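January 2, 2020

New year, new budget sheet, same argument. Araceli Tapia wants to put a picking arm on the returns bench at Natau by April, and she asked me to look over the quote from Tedix before she signs anything. I looked it over. I have complaints.

The arm gets a full page. The gripper gets half a page. Then there's one line that says "integration, misc." and that line is where your money goes to die. Cables, connectors, clamps, bins, the bench itself, the days somebody spends rerouting a hose that snags every time the wrist turns. I asked for that line to be broken out and got back a friendly email with no numbers in it.

Leonidas Theodorakopoulos thinks I'm being a grump. His view is that you buy the arm first and sort out the rest as you go. Fine, but look at what "the rest" looks like on a working setup.

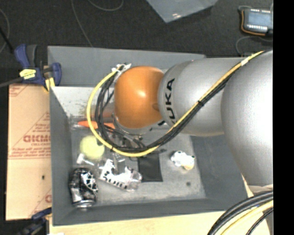 *KUKA arm over a mixed bin. Count the cables before you budget for zero of them.*

Those are bar clamps on the bench, and a good deal of cable hanging off the business end. None of that was a line item on the Tedix quote. Neither was the mix of stuff in the bin: a crumpled can, a fuzzy ball, things in clear shiny wrap. The demo they showed us at Gendmont was 100 identical boxes, all the same way up. Our returns don't come in like that.

So my notes back to Araceli were short. Get 3 quotes, with cabling and mounting priced separately. Send each vendor 75 of our own ugliest returns and ask for the full results, misses included. Hold back money for spare cables - they flex all day and they do wear out. And don't promise anybody April.

She's forwarding it to Tedix today. I'll post what they say, if they say anything.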